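**Pernau bedside unit, one drawer, white**

Supplied flat, with fittings. The Pernau is the smallest piece in the Harju bedroom range and is sized to stand beside a bed base of ordinary height. It has one open compartment and one drawer below it. The same carcass is used for the left and right side of the bed.

| Item | Value |
|---|---|
| Height | 584 mm |
| Top and front | White, gloss |
| Side panels | White, plain |
| Compartments | 1 open, upper |
| Drawers | 1, lower |
| Handle | Round knob, dark, single screw |
| Maximum load, top | 25 kg |
| Maximum load, drawer | 4 kg |
| Cam fixings supplied | 12 |

**Placement**

The unit is finished on both sides, so it may stand at an angle to the wall or with a side panel facing into the room. The drawer needs clear floor in front of it for its full travel. Baskets, shoes and trailing flex should be kept out of this area, particularly where the bedside unit faces a walkway.

On laid wood or wood-pattern floors, fit the felt pads before the unit is moved into position. On carpet, leave them off. 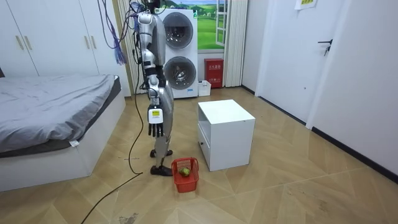 Where the floor is out of level, correct it with the plastic shims in the fittings bag. Place shims under the side panels only. A shim under the back edge will rack the carcass and the drawer will bind on one runner. Check with a level across the top in both directions before loading the drawer.

The open compartment has a fixed shelf. It is not adjustable and should not be removed, as it ties the two side panels together above the drawer opening.

**Assembly notes**

1. Fit all cam bolts to the side panels before joining any panels.
2. Join the base and the fixed shelf to one side, then add the second side.
3. Slide in the back panel, finished face forward.
4. Lower the top on and turn the cams until they stop. Do not use a powered driver.
5. Fit the knob with the short screw. The long screws are for the wall bracket.
6. Insert the drawer and open and close it several times before tightening the runner screws.

The wall bracket must be used in any room where children sleep. Wall plugs are not included. The type depends on the wall.

**Care**

Wipe with a soft damp cloth and dry at once. Gloss surfaces show fine scratches under direct light, and abrasive creams will dull them permanently. Cups and glasses should stand on a mat. Adhesive hooks may lift the surface when removed.

**Spares**

| Part | Code |
|---|---|
| Knob and screw, dark | PN-K |
| Runner pair | PN-R |
| Felt pads and shims | PN-F |
| Drawer front, white gloss | PN-D |

Drawer fronts made before November have a wider knob hole and need the washer packed with PN-K. Later fronts do not.

Spares are dispatched by Evus. Write to Nele Leemans at the parts desk with the code and the batch number, printed on the underside of the base panel. Questions about wall fixing go to Pádraig Hanrahan.

**Related items**

Harju bed base, white. Bidden perforated basket, small.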